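Simulated Rooms Should Be Sold With Plain Terms
Presanano Review
30 Sep 2018

Poulain now offers a simulation service for two-armed robots, sold by subscription to schools and small firms. A customer rents 300 hours of simulated time and receives a set of furnished rooms. Our office reviewed it in August. 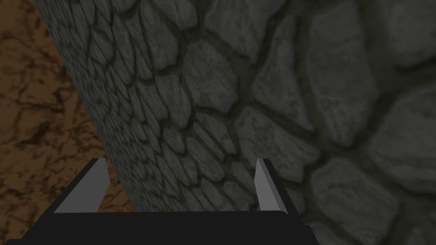 The first question for any buyer is what the wrist view is worth. Poulain lists it as a standard feature. With the gripper open and a cobblestone wall this close behind it, the operator has stone texture to work from and little else. A product sold for training should offer a second view beside it — at no added charge.

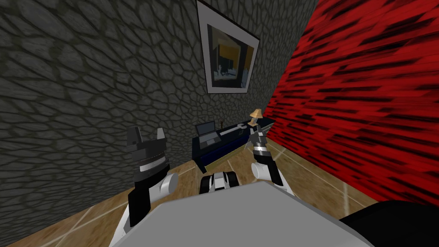
Reading time: 2 minutes

The wider view is the stronger part of the offer. A laptop and a lamp on a desk make a sensible first exercise, and both arms can be judged against the furniture. Lutusari, the rival package, supplies 16 rooms to Poulain's seven, yet its license is harder to read.

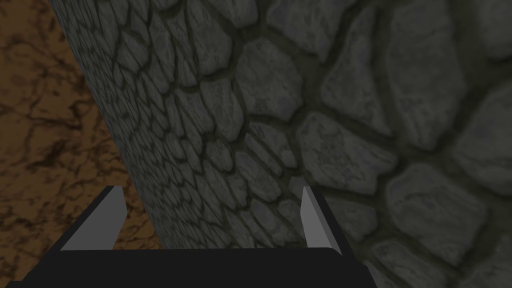
Price should follow use. Poulain bills for every hour the simulation is open, including hours spent finding a position. An open gripper with nothing between its fingers is billed at the same rate as one at work. Drarkby charges by completed task, and we would ask Poulain to publish a similar rate before the next renewal.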